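Buy the consumables first: a case for slower spending on handling equipment

By Dewanti Wuisan

Every February the departments of this institute submit their equipment requests for the coming year, and every February the largest of them concerns an arm. The requests are well prepared. They state the reach, the payload and the repeatability of the machine, they attach quotations from at least two suppliers, and they end with a total that the finance office can enter in one line. What they rarely state is what the arm will hold things with, who will gather the examples from which it is to be taught, and what will be spent on it in the second year and the third.

I have sat on both sides of this process, first as an applicant and now as a reviewer, and I wish to argue that we have the order of purchase wrong. An institution of our size should pay for hand tools, finger inserts, pads, mounting plates and paid hours of demonstration before it pays for any robot arm. The arm should come last, and in some cases it should not come at all.

The usual reply is that an arm is a lasting asset and that the smaller items are not. This is true in the language of accounts. Under our present rules, anything below the threshold of 200 is treated as a consumable and must be met from a department's running budget, while anything above it may be charged to the capital fund. The capital fund is generous and the running budgets are not. A department head who wants a set of printed fingers, four spare pads and a box of fasteners must therefore find the money from the same pot that pays for paper and travel. A department head who wants an arm has only to fill in a form. It should surprise no reader that we own more arms than we can keep in use.

The Pukstead workshop offers a useful lesson. Two years ago it was granted a bench arm from the capital fund, with a standard parallel gripper supplied by Stamum. The arm was delivered on time and was installed correctly. The gripper proved suitable for square parts and for little else, and the workshop's interest was in ordinary household objects: bottles, cups, packets, small tools. A request for softer fingers was made in the following quarter and refused, for the reason that it fell within running costs. Ratih Lubis, who was responsible for the bench, recorded 381 hours of use in the first year. Most of those hours were spent on setting up and on calibration. The work for which the arm had been bought occupied a small share of them.

After that year the workshop changed its approach. It left the arm under its cover and began to collect demonstrations by hand, with a simple tool carried by the person doing the task. The total cost of the tools, including replacement parts, came to 3782 for the year, and the greater part of the remaining effort was staff time. I have read the workshop's report on this period with care. It is modest in its claims, and it does not pretend that every session was well used. It does show that a department can learn a great deal about what it needs from a machine before it owns one.

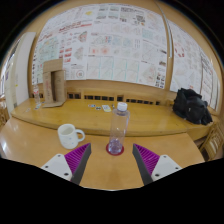

The first thing the workshop learnt was how quickly contact surfaces wear. Pads and inserts are the parts that touch the object, and they are the parts that fail. Any plan that budgets for one set has budgeted for a few months. Henryk Piątek, who keeps the stores at Pukstead, now orders pads by the dozen and records the date on which each is fitted. His record is a better guide to the running cost of handling work than any figure in a supplier's brochure, and I would ask that other departments be required to keep one like it.

The second lesson concerned the choice of objects. Requests for equipment tend to describe the objects to be handled in general terms, as "items of mixed shape" or "typical packaging". A transparent bottle and a plain carton do not make the same demands on a finger or on a camera, and a reviewer cannot judge a request which treats them as one. Where demonstrations have been gathered first, the applicant can say which objects matter, how often they occur, and which of them gave trouble. The specification of the arm then follows from the work.

The third lesson was about people. A demonstration takes the full attention of the person giving it, and that person is usually a technician with other duties. The Santoso laboratory, which has since adopted a similar method, sets aside up to 4 hours a week for each member of staff who takes part, and charges that time openly to the project. I commend the practice. Time which does not appear in a budget is taken from somewhere, and the departments from which it is taken are seldom consulted.

There are fair objections to what I propose. Hafiz Sinaga has argued in our internal bulletin that hand-collected material cannot replace trials on the machine itself, and that a department which waits too long will find its staff trained in a method it cannot carry further. I accept the first part of his argument entirely. At some point the arm must be bought, and the money must be available when that point comes. My answer to the second part is that the wait need not be long. A single budget year of hand work, with a written review at the end of it, would be enough in most cases.

Cinzia Benedetti raises a different concern, which is that capital money not spent within the year is lost to us. She is right, and the rule is a poor one. It rewards early purchase and penalises careful preparation. I would ask the finance office to allow approved capital sums to be carried forward for one year, on condition that the department concerned submits its review before the money is released.

I would ask also for two smaller changes. The threshold should be applied to the whole of a request, so that a set of fingers, plates and pads bought for one purpose may be treated as one item. And every request for an arm should carry a page setting out three years of running costs, including parts, maintenance and staff time. The Kindow scheme, under which several departments share a single arm by booking, already asks its members for such a page, and none of them has found it a heavy burden.

The next round of requests will be opened shortly. I hope that reviewers will look first at the small lines, and will return for further work any request in which they are missing.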